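4.3 Fitting and Checking the Finger Pads

This section applies to the Pluller hand-held gripper, left and right units, when used on garments and household cloth. Do the work after every 194 hours of use, or sooner if cloth slips out of the grip.

Tools: 2 mm hex key, soft brush, lint-free wipe, pad gauge (part 538).

CAUTION: Remove the battery before putting a hand between the fingers. The return spring stays under load with the power off.

1. Set the unit on a flat bench with the body plate facing up.

2. Hold the release lever and open the fingers to the stop.

3. Brush lint out of the slots in both fingers. Work from the base toward the tip. Do not use compressed air; it drives fibers into the pivot.

4. Slide the pad gauge between the tips and let the fingers close on it. The gauge must stay in place when the unit is tilted. If it drops, replace both fingers as a pair.

5. Wipe the two round sensor windows. A dry wipe is enough in most cases. Do not use solvent.

6. Check the body plate screws. Tighten only until the head seats.

7. Refit the battery and wait for the status light to turn steady.

Note: Left and right units are calibrated separately. Do not swap fingers between them – the zero offset is stored in the unit.

4.4 Grip Test on Knitwear

Knitwear is the preferred test load. A thick cuff shows weak grip earlier than flat cotton does. Take hold of a sleeve at the cuff, with the fabric well inside the tips, and lift until the sleeve carries part of the garment's weight.
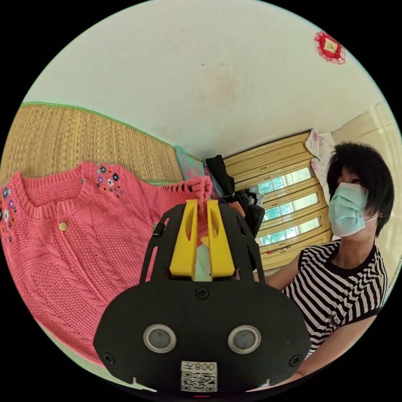 Llorente adds that on ribbed or cabled knits the tips can close on a single raised stitch and still report a full grip, so the reading should be taken only after the fingers have been opened and closed a second time on the same spot.

The Wavden service desk has adopted this as standard practice. Proceed as follows:

1. Close the fingers on the cuff. Open them, then close them again.

2. Hold the lift for 14 seconds. Read the closing force in the Nisent log window.

3. Repeat with the other unit of the pair.

The two readings must not differ by more than 33 counts. If they do, repeat steps 3 and 4 of section 4.3 on the lower-reading unit and run the test again.

CAUTION: Do not test on loose open lace or on cloth with pins in it. Snagged thread can wind around the pivot and stop the fingers from opening.

Record both readings on the service sheet, left unit first.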